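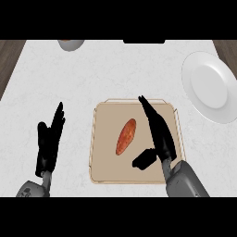
Birkel asked at the last review whether a machine that can set a loaf on a plate in simulation is any closer to doing it in somebody's kitchen. The answer for this period is a little closer, on a few chores, and the rest of this report sets out which ones.

Foko kitchen chores project
Progress report to the Lultitz fund, second period
Period covered: January to April

1. What we said we would do

The plan for the period had two parts. The first was to build a set of simulated kitchen chores for a two-armed robot with fingered hands and to measure how often each was finished without help. The second was to take the chores that did well and try them on the real arms in the Nguyen-Tran workshop. The first part is done. The second is partly done. It started five weeks late when one wrist had to go back for repair.

2. Simulated chores

We now have 16 chores in the set, against 13 in the plan. They cover moving food between a board, a bowl and a plate, stacking dishes, opening drawers and wiping a counter. Each one starts with the objects in slightly different places every time, so a policy can't get by on memorized motions.

Picking up a single solid item and putting it down on something flat works well. Bread on a cutting board is the easiest case we have. Left-to-right handovers are poor. The giving hand tends to let go early, and the item lands on the table.

Wiping is hard to judge in simulation. Our software treats a spill as a patch of color that disappears when the cloth passes over it, and real spills don't behave that way. We have stopped reporting a score for it until we have a better test.

3. Work on the real arms

We ran 154 trials on the workshop bench, all of them pick-and-place chores. Just over 40 percent were finished with no one stepping in. The same chores in simulation were finished about twice as often.

Most of the failures fell into two groups. In the first, the fingers closed on the item but pushed it away before they had a grip. This was common with rolls, which are lighter than we had modeled and slide easily on a smooth board. In the second, the hand came down too close to the board and the thumb caught its edge. The software then stopped the arm, as it should, and the trial counted as a failure.

Speed is still a problem. A person moves a roll to a plate in a second or two. The arms take most of a minute, and a good part of that is waiting while the next move is worked out. For a shop counter this is too slow to be useful. For a household, where the job could run while people are out of the room, it may matter less — but we would not leave the arms running unattended at this stage.

4. Chores we don't expect to reach

We would rather say now that three chores on the original list are unlikely to work by the end of the grant: slicing bread, loading cutlery into a drainer, and folding a dish towel. Slicing needs one hand to hold and the other to press and pull at the same time, and it brings in a knife, which the workshop's safety rules do not yet allow. We ask the fund to agree to drop slicing and put the time into handovers.

5. Spending

Spending is under plan for the period. The repair was covered by warranty. The money set aside for a second pair of hands has not been touched, and we would like to carry it forward.

6. Next period

Reweigh the food items and correct the weights in simulation.
Repeat the bench trials with the thumb held farther back on approach.
Start handover trials on the bench by June.
Send the full trial log to Birkel along with the next report.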